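Subscription lapsed, will I lose my saves and the add-on levels?

Posted by Soledad Paredes in Games > Subscriptions and billing

I've been paying monthly for Kurkero since last January, mostly for Pullside, which my son and I play on the same tablet. The card on the account expires soon and I'm thinking of letting the whole thing lapse for the summer and picking it up again when school starts.

Before I do that I want to know what happens to our progress. We're on level 488 and he would not forgive me. The help pages say "your library will be unavailable" but they don't say anything about saves. There are also two level packs we bought separately with coins, 2000 coins each, and I can't tell whether those belong to us or to the subscription.

The tablet is an older one with 16 GB of storage, so I'd like to delete the game while we're not using it. I also have a family profile set up for my son, if that changes anything. I already tried the chat on their site and got a link back to the same help page.

Abdelghani Slaoui
Member

You keep the saves. I stopped for a few months last year and everything was there when I came back. Just sign in with the same email.

Mahtab Vahidi
Regular contributor

It depends on where the save is stored, and Kurkero games do this in two different ways.

Some games save to your account. Some save only to the device, and those are gone as soon as you delete the app. Pullside can do either one, depending on a setting. Open the game, go to the menu, then Options, then Saves. If it says "Account" with a time next to it, you're fine. If it says "This device", switch it over and leave the game open until a time shows up. On a slow connection it took mine 13 minutes, and there is no progress bar, so don't assume it has frozen.

Do this once for each profile. The family profile has its own save and its own setting, and switching yours does not switch your son's. I missed that the first time and my daughter had to start Koech over from the beginning.

The level packs are a separate matter. Anything bought with coins is tied to the account and comes back when you resubscribe, but you can't play it while the subscription is off. Anything bought with actual money should show up in your purchase history with a receipt. It's worth taking screenshots of both lists before you cancel. If something is missing later, support will ask for them. 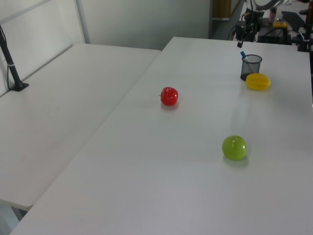
As for the timing, cancel it yourself before the card expires. If you let the payment fail, the account goes into a "payment problem" state and it keeps retrying the card. You can still sign in, but you can't change profiles or settings until you clear it, and the only way I found to clear it was to add a new card. If you cancel the normal way, you can play until the end of the month you've paid for and then it just stops.

Once the saves say "Account", you can delete the game and get the space back. When you reinstall it, sign in first and wait for the save to load before you tap New Game. Starting a new game before the old one has loaded can overwrite it.

Niloufar Nouri
New member

Agree with the above about each profile being separate. One more thing, the daily streak does not survive. Mine went back to zero and so did the bonus coins that go with it. Levels and costumes were all still there.

Does anyone know if this works the same way for Prondthorpe? I can't find a Saves page in the options on that one.

Soledad Paredes

Thank you all. Mine said "Account" but my son's said "This device", so I'm glad I looked. I've switched his and it now shows a time of 4:40 pm. I'll take the screenshots tonight and cancel after that. He doesn't care about the streak.

Niloufar, I don't have that one installed, sorry. It may be better to start a new thread for it.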